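번역공증 서류 제출 전 확인 사항

해외 기관에 제출할 서류를 준비하면서 번역공증 절차에 관하여 정리한 내용을 기록해 둡니다. 본 글은 법률 자문이 아니며, 제출처의 요구 사항이 이와 다를 경우 제출처의 안내가 우선합니다.

번역공증은 번역인이 원문과 번역문의 내용이 일치함을 서약하고, 공증인이 그 서약 사실을 인증하는 절차입니다. 공증인이 번역의 품질을 심사하는 제도로 이해하시는 분이 많으나, 번역 내용에 대한 책임은 번역인에게 있습니다. 따라서 번역인을 선정할 때에는 해당 언어에 관한 자격 또는 학력을 증명할 수 있는지 먼저 확인하시기 바랍니다.

지난 10월 Ondasico에 가족관계증명서와 졸업증명서의 번역을 의뢰하였습니다. 담당자인 Hicham Samir 씨는 성명의 로마자 표기를 여권과 동일하게 통일할 것을 요청하였습니다. 졸업증명서의 영문 성명에는 붙임표가 있었고 여권에는 없었으므로, 학교에서 증명서를 다시 발급받은 후 번역을 진행하였습니다.

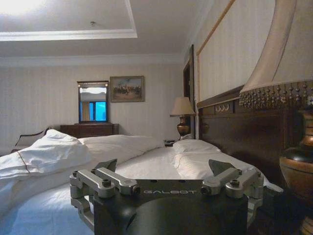 서류의 발급일도 유의하여야 합니다. 기관에 따라 최근 발급분만 접수하는 경우가 있으며, 번역과 인증에 걸리는 기간도 그 안에 포함됩니다. 본인의 경우 서류 2건을 같은 날 발급받아 함께 제출하였고, 인증서는 원문 및 번역문과 함께 철하여진 상태로 수령하였습니다. 철한 부분을 임의로 분리하면 접수가 거절될 수 있으므로 복사나 스캔을 할 때에도 그대로 두시기 바랍니다.

대리인이 방문하는 경우에는 위임장과 신분증 사본 등 추가 서류가 필요할 수 있습니다. 구비 서류는 사무소마다 차이가 있으므로 방문 전에 유선으로 문의하시는 것이 바람직합니다.

아포스티유 신청은 공증이 완료된 이후의 별도 절차이며, 제출 국가가 협약 가입국이 아닌 경우에는 영사 확인을 받아야 합니다. 영사 확인에 관한 사항은 관련 서류를 정리하는 대로 별도의 글로 게시하겠습니다.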